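Caixa organizadora Otano com alça: opinião depois de oito meses de uso

Comprei a caixa em julho, na loja Clilov de Tomar, para arrumar as miudezas de costura que andavam espalhadas por duas gavetas. Custou 16 euros. Havia uma versão maior, mas não cabia na prateleira onde a queria pôr.

O plástico é translúcido, azul-claro, e a tampa é transparente. Percebe-se mais ou menos o que está lá dentro sem abrir, embora as peças pequenas e escuras fiquem pouco nítidas. Quem precisa de distinguir linhas de tons parecidos vai ter de levantar a tampa na mesma.

Os fechos são a parte melhor. Fecham com um estalido e até hoje nenhum partiu. No início eram duros e a minha mãe pedia-me sempre para os abrir. Com o uso ficaram mais macios.

A alça é em U, larga, e os dedos cabem bem. Com pouco peso transporta-se sem problema. Com a caixa cheia – tesouras, fita métrica, botões, cerca de 90 carrinhos de linha – a alça cede um pouco e prefiro pôr a outra mão por baixo.

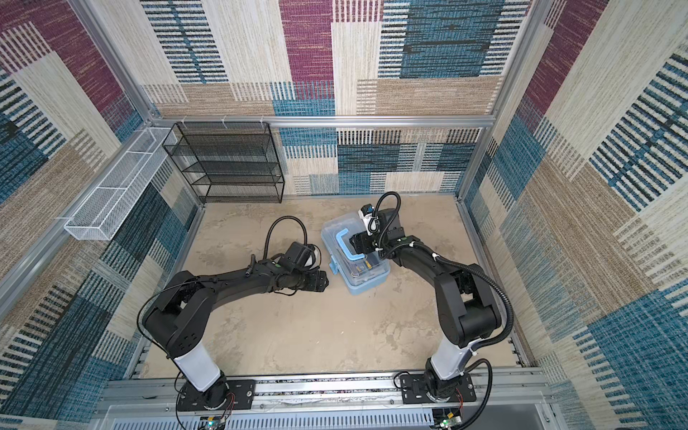 A caixa Otano azul-clara, com a tampa transparente e a alça por cima.

Não traz divisórias, e isso faz falta. Usei caixinhas de fósforos vazias para separar os alfinetes. A Kanchan Srivastava, minha colega no curso de costura, tem a da Woltcombe, que vem com tabuleiro interior, mas os fechos dela já estalaram.

Para limpar, água morna e detergente da loiça. O esfregão verde risca a tampa, por isso só pano macio.

Voltava a comprar para materiais leves. Para ferramentas, escolhia outra coisa. Dou quatro estrelas em cinco.

Março de 2025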